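Skirkton shared workshop, notebook for the hand-held gripper
Entry 07/03/2022

Continued from the entry in October, where I stopped at the finger mount.

The new yellow fingers are on. I printed them again because the old pair was bending to one side when I closed on thick cloth. The Vovero filament is slower to print but the layers hold together better. One pair took 96 minutes. I kept the long slot in the middle of each finger. Ruppert profile, version 2, no change in the tip.

Screws: 18 mm is too long, it touches the housing inside. I cut them by hand and this is not nice work. To whoever orders parts next: please take shorter ones.

The spring is still the weak point. When I release the trigger slowly, the fingers come back, but with a small delay. I put a little grease on the rail. I will look at it again after more use.

I took the tool home for the cloth work, as the bench in the workshop has no good place for folding. Clothes around me, dark ones and one gray-green.
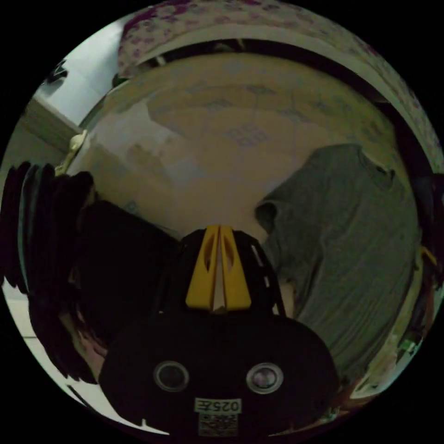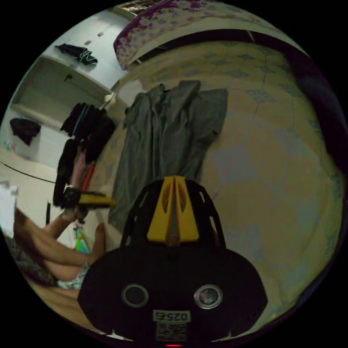

The log has 712 short clips now, all copied to the Fencombe drive. I did not sort them yet. The file names are still wrong for the first part, they have the old finger version in them, so please do not mix them with the new ones.

To do: shorter screws, second spare pair of fingers, check the cable plug (it feels loose when I turn my wrist). I also want to try a softer material for the tips, but only after the spring is solved.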